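README for the Lurnwood bench budget folder

Hello! If you've landed in this folder you're probably trying to work out what we need to buy for the tableware bench, or why the last order looked the way it did. I keep the spreadsheet, so most of the notes are mine and a bit rambly. Nataša Stoyanova has the final say on anything over the small-spend limit, so talk to her before you get attached to something expensive.

What's in the folder

items.csv is the shopping list, 112 lines at the moment, with supplier, unit price and whether we'd buy it again. quotes holds the PDFs from Jultuvton and Biltar. wishlist.txt is exactly what it sounds like (please don't put coffee machines in it, I've taken two out already).

The cheap stuff

Tableware is the best value on the whole list. Plain bright plastic, one colour per piece, and it's replaced without anyone having to sign a form. I do ask that you buy in mixed sizes, as a set where everything is the same diameter gets dull very quickly for planning tasks.
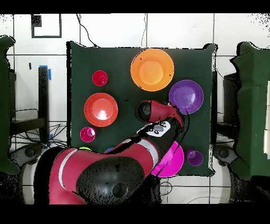
Tableware bench, arm over the green cloth with plates and small cups laid out.

Cloth goes under the same heading. We've settled on dark green, and I order it by the length and cut it myself, so don't pay for hemming! Budget for a spare every time. Tape and cable ties have their own line now too, having spent far too long hidden in "misc" where I couldn't find them.

The arm and its bits

This is where the money goes. The arm itself is already paid for and doesn't appear in next year's figures, but service does, and so do gripper fingers. I've put in for 11 sets. Jultuvton were cheaper per set and Biltar were quicker, and after a lot of dithering I've split the order between them. If you're adding a new kind of finger, please put the mounting pattern in the notes column, even if it seems obvious to you.

Stacking and unstacking is the job that drives most of this. Anything that has to get hold of a thin rim needs fingers in good shape, so when the fingers budget gets trimmed it's the stacking work we end up putting off.

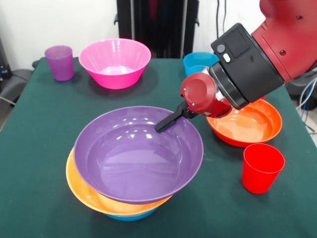 Stacked bowls at the front of the table, one flat finger just inside the purple rim.

Cameras and lights

We want one fixed view of the table and one from head height, and the list assumes both. Mounts are priced separately from cameras (I got this wrong last year and had to go back cap in hand). Lighting is a question mark. Glossy plastic throws back highlights, so I've asked Majimbun to quote for diffusers as well as plain panels, and I'm leaving a placeholder in until they reply.

Planning for next year

The order round opens in April. Before then I need:

your additions to items.csv, with a link or a part number
a yes or no on the second table (I'm a yes, for what it's worth)
anything you know is wearing out

I've added 13 per cent on top of the total for postage and breakages. Nataša thinks that's generous and I think it's a bit tight, so it stays as it is for now.

Known gaps

No prices yet for the diffusers. The delivery column is blank for everything from Biltar because they quote it per order. Two of the older lines still have last year's VAT worked in by hand, and I'll fix those when I next have the file open.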